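3.2 Where bags are put down

The second part of the study looked at what people do with a bag once they reach the desk they will be using. Earlier work on shared offices has mostly dealt with the desk surface, the storage wall and the meeting room. Bags have had less attention, even though nearly every worker in a shared office brings one in and takes one out each day. In an office with assigned desks, a bag tends to find a regular spot within the first week or so. Where desks are shared, the spot has to be found again each morning, and it depends on what the neighbours have already done.

We used the written diaries and the walk-through notes together. The diaries came from staff at four workplaces, referred to here by their site names: Memov, Misivix, Marar and Skultum. Each person was asked to write down where the bag went on arrival, whether it was moved during the day, and why. After incomplete entries were removed, 263 diary days were left for analysis. The walk-throughs were done by the second author, Hryhorii Semeniuk, who visited each site in the mid-morning and again after lunch and recorded the position of every bag that could be seen from the aisle. Bags inside closed lockers were left out of the walk-through record but not out of the diaries.

Positions were sorted into five groups: on the floor, on a chair, on the desk, on a hook or shelf, and in a locker. A bag hung over the back of a chair was first given its own group. We later folded it into the chair group, as the diarists themselves used the two wordings loosely and often wrote "on the chair" for both. This means the chair group covers bags resting on a seat as well as bags hanging behind the person sitting down.

The chair group turned out to be the largest. Of the 263 diary days, 151 had the bag on a chair for at least part of the day. This was a surprise to the site managers, who had expected the lockers to be used more. At Marar, where lockers had been put in along the corridor, several people said they had tried them for a few days and then stopped. The usual complaint was the walk. A charger, a lunch container or a pair of glasses would be needed at some point in the morning, and going back to the corridor for it was a nuisance. One diarist wrote that the locker was "good for my coat and my boots and nothing else".

People who used a chair described two different habits. In the first, the bag went on the seat while the person stood at the desk and unpacked, and was then moved to the floor or hung up. In the second, it went onto a spare chair next to the desk and stayed there until home time. The first habit was found at all four sites. The second depended on there being more chairs than people, a condition that held at Misivix on most days and at Skultum only late in the week.

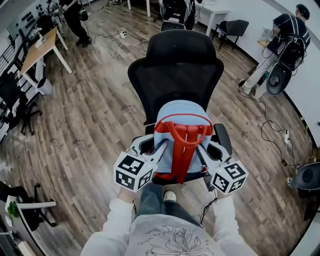 Backpacks and shoulder bags were treated differently. A shoulder bag or tote would often be left on the floor beside the desk, leaning against whatever was there. Backpacks were more likely to be given a seat. Diarists gave three sorts of explanation for this. Some said a backpack falls over when it is put on a hard floor, particularly once the laptop has been taken out and the back panel goes soft. Others said the straps were the trouble, as loose straps lie across the floor and get caught under chair wheels. A smaller group mentioned dirt, and this came up more in November, when people were coming in with wet shoes.

Figure 2. A backpack on the seat of an office chair.

The kind of chair also mattered, although we had not planned to record it. After the first site we added a line to the walk-through sheet for armrests, seat material and whether the chair had castors. Chairs with armrests were favoured for backpacks. Several diarists said the arms stopped the bag from sliding off when the chair was pushed or turned. Stools and armless side chairs were used less often, and when they were used the bag was more likely to be lying flat. Two people at Misivix said they would pick a desk partly on whether the chair beside it had arms.

Putting a bag on a chair has an effect on the people nearby. At Skultum the spare chairs were meant for short visits between colleagues, and a chair with a bag on it was read as taken. Visitors either stood or went to find another chair, which then stayed where it was left. By the afternoon walk-through the aisles were narrower than in the morning, and the chairs had drifted away from the desks they belonged to. Staff at the other three sites described the same drift in milder terms. None of them called it a serious problem, but it was the thing most often mentioned when people were asked what they would change about the room.

Floor cables came up in the same conversations. Where power was run across the floor to the desks, people avoided putting bags down on that side, and the usable floor was smaller than the plans suggested. At Memov one row of desks had sockets in the floor boxes and the next row relied on extension leads. Bags were put on the floor twice as often in the first row. We would not read too much into this, given that the rows were used by different teams, but it fits with what the diarists wrote about wanting a clear patch beside their feet.

Hooks were the least used of the open options. Only Marar and Memov had them. The Memov hooks were fixed under the desk edge at knee height, and people tended not to notice them until they bumped into one. Those who did start using them kept to light bags. A full backpack hung low enough to touch the floor, and it also took up the space where the knees would go.

Section 3.3 turns to the end of the day and looks at how bags were packed again, including the items most often left behind on desks and seats.

4 shares 2 comments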